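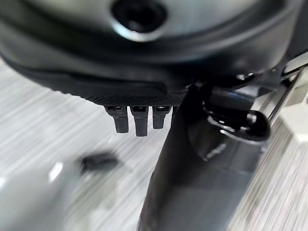 Rim of the round recess: pale blue-white at the left, silvery white at the bottom.

Mixed daylight and LED over a bench — match the lamps or block the window?

4 min read

benchlight_nw

I am relighting a single-storey unit in Nenley. One long wall has north-facing glazing, the opposite wall is blank. The work is inspection and touching up of painted panels, mostly greys and muted greens, so colour judgement matters more than it would in a general workshop.

Existing lighting is a row of 18 W Cronin tubes, nominal 4000 K, CRI stated as 80. Reading at the bench surface with the tubes on and the blinds shut is 1,098 lux. With the blinds open on an overcast morning in May it was 1,868 lux with the tubes still on. The quantity of light is fine in both cases. What I don't like is that one side of anything curved goes blue and the other goes neutral or slightly warm, and two people will look at the same panel from different ends of the bench and disagree about it.

Options as I see them:

1. Replace the tubes with 6500 K and leave the glazing alone.
2. Keep 4000 K and put blackout blinds on the glazing.
3. Replace with 5000 K high CRI and accept some mismatch.

Leaning towards 1. Has anyone lived with it?

Lurker

Option 1 is the usual first answer and I would not do it. North light is not 6500 K. It is whatever the sky is. Under heavy cloud it can sit near 6500, under clear blue sky it goes well past 10,000, and late in the day it does something else. You would match it on some mornings and be as far out as you are now on the rest. In winter after four o'clock you would be left with a very cold room.

Blinds. Then the lamps are the only source and they stay the same all day.

tinter_2

Disagree with Lurker on the size of the problem. The eye's tolerance isn't linear in kelvin. A step from 4000 to 6500 is a bigger visible shift than 6500 to 9000. Work it out in mireds: 4000 K is 250, 6500 K is 154, 10,000 K is 100. So against a clear sky the present tubes are 150 mireds out and the 6500 K tubes would be 54 out. On an overcast day the new ones would be near enough zero.

That is a large improvement for the price of some tubes.

Lurker

The arithmetic is right and I still wouldn't. 54 mireds is plainly visible on a neutral grey, and he says greys and muted greens. The two-ends-of-the-bench argument will carry on, only less often, which in my experience makes it worse as people stop checking for it.

grey_card_gwen

Can I ask what the panels are being compared with? If it's a physical standard held next to the panel, then the mismatch matters a lot less than everyone thinks, provided both are in the same light at the same angle. If people are judging from memory, no lamp will save you.

The CRI of 80 bothers me more than the colour temperature. Ra is an average over eight fairly pastel samples and it can hide a poor result on anything saturated. It also tells you nothing about whether two paints with different pigments will stay matched when you carry them outside.

benchlight_nw

Physical standards, yes. Small painted plates. They live in a drawer and get held against the panel. In practice people hold them at whatever angle is comfortable.

On CRI — noted. I'd assumed 80 was adequate.

grey_card_gwen

80 is adequate for corridors. For comparing greens I'd want 90 as a floor and I'd want the full set of R values from the maker, including R9. Ask for the spectral plot too. If they can't supply one, buy something else.

ductwork

I fitted Gikov panels in a similar room, 5000 K, CRI quoted at 95, with white roller blinds on the glazing instead of blackout. White blinds don't kill the daylight, they spread it. You lose the hard gradient across the bench and the colour difference between one side of an object and the other drops. Not to nothing.

Two practical notes. The drivers buzz slightly when dimmed, so run them at full output. And leave a gap at the sides of the blinds and you will get a thin bright strip on every glossy surface in the room.

Lurker

White blinds reduce the amount of daylight, they don't change its colour unless the cloth is tinted. You end up with a weaker blue source and a stronger neutral one. I agree it's better than bare glass. It is still two sources.

ductwork

Yes, and the ratio is what you see. If the lamps supply nine tenths of the light on the panel, the other tenth can be any colour it likes within reason.

tinter_2

On the OP's own figures, subtracting one from the other gives 770 lux of daylight against 1,098 from the tubes. So at the moment it's roughly two parts to three. That's close to the worst ratio you could pick. A blind passing a tenth of it would leave 77.

Caveat: horizontal readings at the bench surface say little about what reaches the vertical side of an object. The glazing side will be getting proportionally more from the window than those numbers suggest. Turn the meter on its edge and take it again, facing each wall.

benchlight_nw

Done with the blinds open. I won't post the readings because the cloud was moving and they wandered while I was writing them down, but facing the glass the daylight was clearly the larger share. Facing the blank wall it was nearly all tube. That explains the disagreement between the two ends well enough.

What colour should the blank wall be? At present it is cream.

grey_card_gwen

Matt neutral grey, and not a "warm grey" off a decorator's card. Cream walls put a yellow cast on everything facing them. Same goes for the bench top. People spend a great deal on lamps and then stand there in an orange hi-vis vest.

Lurker

Agree with all of that. Paint the wall before you buy anything, it's the cheapest item on the list.

benchlight_nw

Wall first, then 5000 K at CRI 90 or better, then blinds. Still undecided on white or blackout. I may hang white ones and leave room in the brackets for a second roller.

tinter_2

Check the depth of the reveal before you order. Double brackets stick out further than the catalogue drawing implies, and if the window handles foul them you'll be packing them out with timber.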